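How to Bottle Your First Batch of Homemade Ginger Beer

By Genowefa Rutkowska

So the jug on your counter has been fizzing for a few days and the kitchen smells like a candy store with a yeast problem. Good. It's time to bottle. Brewing is the part people brag about, but bottling is where most batches go wrong, usually at 11 at night, in socks.

What you need

A fine strainer, a funnel, a clean jug with a spout, sugar, and enough bottles to hold your batch. Use bottles made for fizzy drinks. That pretty square one that came with olive oil in it will hold pressure about as well as a paper hat.

Clear a table before you start. All of it, mail included.
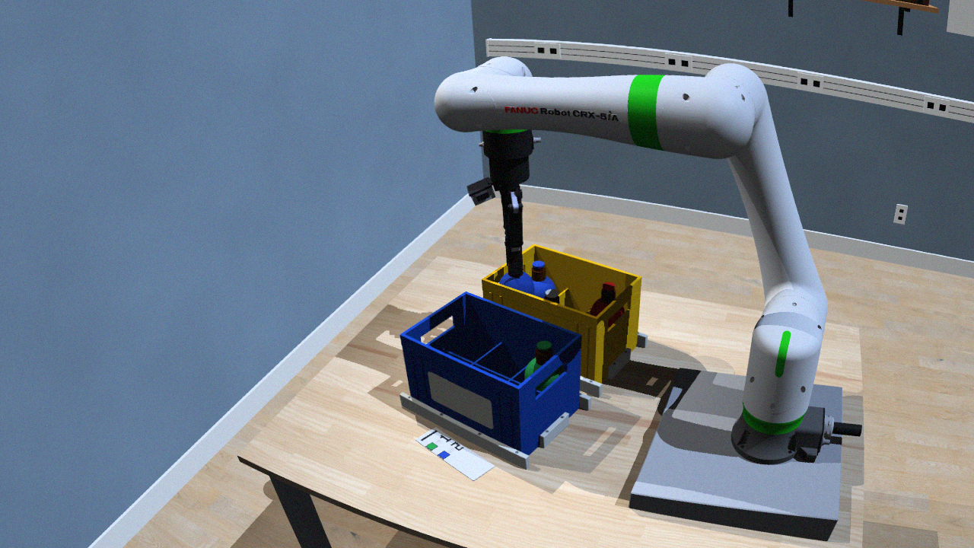
Wash everything in hot water and plain dish soap, then rinse until you're bored, then rinse once more. After that comes the sanitizer. Mix it the way the label says. I know a stronger mix feels safer, but all it gives you is ginger beer with a hint of swimming pool.

Let the bottles drain upside down. Don't dry them with the dish towel. You know where that towel has been.

Straining

Pour slowly and leave the sludge at the bottom of the jug where it belongs. The first time I did this I tipped the whole thing in to save time, and my Foley batch (I name them all, it passes the winter) looked like pond water until the last glass. It tasted fine. Guests still held it up to the light and went quiet.

If you want to start another batch, keep 2 spoonfuls of the sludge in a jar, feed it a little sugar and ginger, and park it in the fridge.

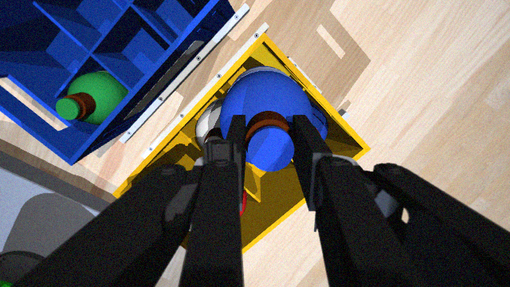
Taste before you add any sugar. If the brew is still very sweet, the yeast has plenty left to eat, and extra sugar will only make the bottles livelier than you'd like. If it tastes sharp and thin, stir in a little sugar dissolved in warm water and let it cool before it goes in. Stir gently – you're mixing, and the bubbles will come on their own schedule.

Filling and capping

Fill each bottle through the funnel and leave 2 inches of space at the top. Wipe the neck, cap it tight, and write the month on a bit of masking tape. Mine all say November, including the ones from spring, so perhaps buy a new roll of tape when you start.

A crate with dividers keeps the bottles from knocking together when you carry them downstairs.
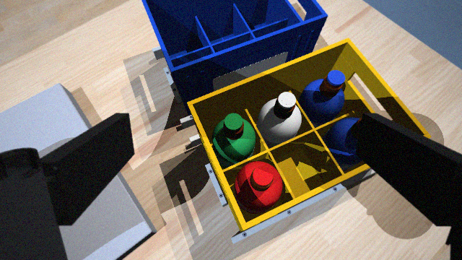
Capped bottles in a divided crate.

Waiting

Keep them at room temperature, out of the sun, and fill one soft plastic bottle along with the rest. Squeeze it every morning. When it's hard as a rock, the whole batch goes in the fridge, right then, even if you're late for work. My Irkamel batch was left over a long weekend in a warm closet, and there is still ginger on the ceiling.

Open the first bottle over the sink, cold, with the cap turned a little at a time.

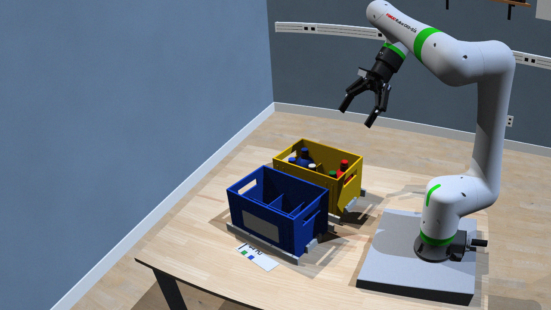
Stenik wrote in to disagree with me on the closet: mine sits in one all summer and I've never lost a bottle, but I let a bit of gas out every evening and I use half the sugar you do. Also, lemon peel in the jug, no white part, makes it taste less like medicine.

Fair enough on the peel, which I've since tried. As for letting the gas out every evening, it works if you're the kind of person who remembers. The rest of us should use the fridge and drink the batch while it still has some bite.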